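Grimance 드라이빙 글러브 반년 써본 후기

저처럼 트랙데이를 일 년에 서너 번 나가는 사람한테 장갑은 늘 애매한 물건이에요. 헬멧이나 신발은 다들 열심히 고르는데 장갑은 그냥 정비용 면장갑 끼고 타는 분도 봤거든요. 저도 처음 두 시즌은 맨손이었습니다 ㅎㅎ 그러다 땀 때문에 브레이킹 구간에서 스티어링이 미끄러지는 바람에 식겁하고, 그날 밤에 바로 주문한 게 Grimance 장갑이에요.

산 지는 6개월 됐고, 그동안 Pakside 서킷에서 돌린 랩이 110랩쯤은 가볍게 넘습니다. 이 정도면 후기 쓸 자격은 있겠죠?

일단 손바닥 그립은 정말 마음에 들어요! 제 차는 순정 가죽 핸들인데 처음 꼈을 때 '어, 이렇게 힘을 빼고 잡아도 되네?' 싶더라고요. 전에는 세션 하나 끝나면 팔뚝이 뻐근했는데 요즘은 훨씬 덜합니다. 봉제선이 바깥쪽으로 나와 있어서 손가락 끝이 배기지 않는 것도 좋고요. 이건 전에 잠깐 빌려 껴본 Brirkham 제품이랑 비교하면 차이가 확 나요. 그쪽은 검지 끝 솔기가 패들 당길 때마다 걸려서 은근히 신경 쓰였거든요.

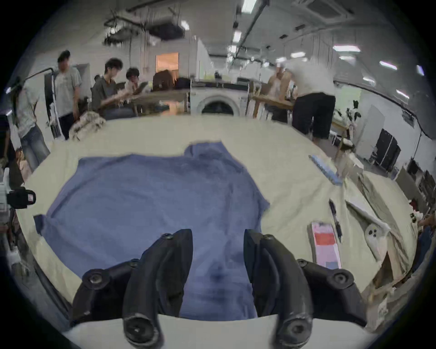
사이즈는 좀 할 말이 있습니다. 사이즈표대로 M을 샀는데 처음 한 달은 너무 꽉 껴서 주먹 쥐기가 힘들었어요. 쓰다 보니 늘어나서 지금은 딱 맞긴 한데, 손가락이 긴 분은 한 치수 크게 가세요. 교환하려면 왕복 배송비를 내야 하는데 그게 은근히 아깝습니다. 손목 벨크로는 보풀이 벌써 꽤 일어났고 접착력도 처음만 못해요.

세탁은 미지근한 물에 중성세제로 손세탁하고 그늘에 말립니다. 첫 세탁 때 빨간 물이 엄청 빠져서 깜짝 놀랐으니 다른 옷이랑 절대 같이 빨지 마세요! 두 번째부터는 괜찮았어요. 여름엔 좀 덥습니다. 8월 오후 세션 때는 벗으면 손이 쭈글쭈글ㅠㅠ 손등에 메쉬가 조금만 더 넓었으면 좋겠어요.

가격은 제가 산 Shahbazi 레이싱샵 기준으로 200달러였습니다. 취미용치고 싸진 않죠. 같은 가게에 절반 가격짜리 입문용도 있어서 한참 고민했는데, 그건 손바닥이 너무 두꺼워서 노면 느낌이 잘 안 올 것 같더라고요.

별점은 다섯 개 중에 네 개 줄게요. 하나는 벨크로 때문에 뺐습니다. 카트만 가끔 타시면 굳이 이 가격까지는 필요 없을 것 같고, 자기 차로 꾸준히 나가시는 분이면 한번 껴보시길. 혹시 겨울용 이너 장갑을 안에 같이 껴보신 분 계시면 사이즈 어떻게 가셨는지 댓글 좀 부탁드려요.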